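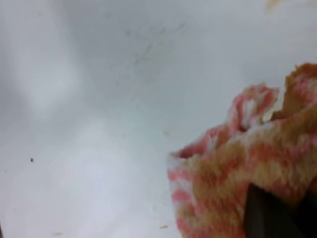
Pink and tan cloth on the white surface, crumpled.

Notes on wiping cloths, from the August clear-out. Short thread.

Pile first. The fuzzy, towel-like type holds crumbs until it is shaken out. Flat weave lets go of them sooner but moves less water per pass.

Fold in half, then in half again: 4 layers. Wipe with one face, turn, wipe with the next. A bunched cloth touches the surface only at its ridges and leaves streaks on anything glossy.

Edges matter more than I expected. A stiff hem drags a line of water behind it. Keep the hem toward your palm and lead with the fold.

Mottled patterns hide stains, so go by smell and feel. Mine get 2 days in use, then the wash. No fabric softener. It coats the fibers and they stop absorbing.

Krisztina Pap asked how many I keep. 21 after the clear-out. The thin ones went to the garage for bike chains.

Drying: over the rail, opened flat, one layer. Left in a heap, the middle is still damp the next morning.

Next thread is dish brushes. Hoi-yan Peng has sent me her list.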